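Progress report to the Sorensen Fund, spring installment
Rutdale Junior Speedway, learn-to-ride program

Hi everyone, and thanks for the nudge last month. I know this was meant to reach you in March and I'm sorry it slid. We were laying shale every spare evening and the laptop stayed in the truck.

So, where are we? The short version is that we have a track you can race on, 13 kids signed up for the beginner group, and a fence problem I'll get to further down.

The track first, as that's where most of your money went. The inside line is finished all the way round and the old drain on turn three has been dug out and replaced. If you came to the open day last year you'll remember the puddle. It's gone! We had two heavy weekends of rain and the bikes were out again by lunchtime both times. Turn one is still a bit soft near the fence and I'd like another load of shale on it before the summer meets. The quote from Endari for delivery was $603, which is in the budget under "surface," and I haven't placed the order yet because I want to see how the banking settles.

Bikes next. We bought the four 125s we talked about, all used, and two of them needed more love than the seller let on (a clutch basket and a bent footrest hanger, plus a carburetor that somebody had filled with what looked like jam). Three are running well. The fourth starts when it feels like it. I've spent more hours on that bike than I want to write down in a report, and I think it's the stator, so a replacement is on its way. The kids have named it the Goat.

The beginner group meets every week for an hour and a half. We split the time between bike checks, starts, and laps in pairs, and I've pushed starts harder than I planned to. Most of these kids can already hold a slide better than I could at their age, but they drop the clutch like a hot pan and lose two bike lengths before the first bend. We've been practicing with the tapes down at half throttle, over and over, and it's coming along. Four of the group went to the Nundbridge meet as novices and all four finished their heats. One made the B final and hasn't stopped talking about it - I don't blame her, she rode really well.
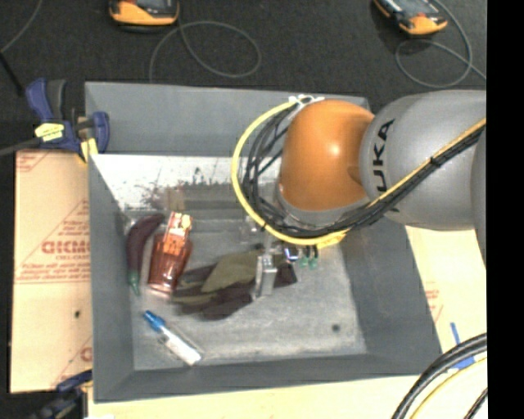 Parents at Nundbridge mentioned that the novice heats ran too late in the day and that the kids were worn out before they got to the line, and could Rutdale please put them first on the program when it's our turn to host. I'm all for it. It means opening the gate earlier and getting the medical crew in by 8:30, so there's a small extra cost, but I can cover that out of the meet fees.

Now the fence. The air barrier on turns one and two passed inspection and I'm very happy with it. The stretch on turn four didn't pass, and the inspector was right. The posts behind it are older than I thought and a couple of them move when you lean on them. Until that's fixed we're running practice only, two riders at a time, and no full four-rider races at home. I've had one price for new posts at just under $2,000, and I'm waiting on a second. We have $1,000 left in the safety line. I'm not asking you for the rest in this report, but I'd like your okay to move the money we saved on the second-hand bikes across to cover it. If you'd prefer that to go through a proper change request, send me the form and I'll fill it in.

A few smaller things. The body protectors arrived and fit everyone except our tallest rider, so I've swapped hers for an adult small. The loaner helmets are all in date. The radio for the start marshal works fine as long as you don't stand next to the generator. We still need someone certified to run the referee's box, and I'm signed up for the course myself if we can't find anyone by June.

Spending is in line with the plan apart from the fence, and receipts are in the folder I shared with you, sorted by month this time (I heard you!). The only one missing is the fuel for the Nundbridge trip, which went through the wash in my jacket. I've asked the gas station for a copy.

Next up is the second load of shale, the turn four posts, and a home practice day with Nundbridge's juniors if the fence is done by then. Come out and see us if you can. Practice starts at 5 p.m., and bring boots, the parking lot is still mostly mud.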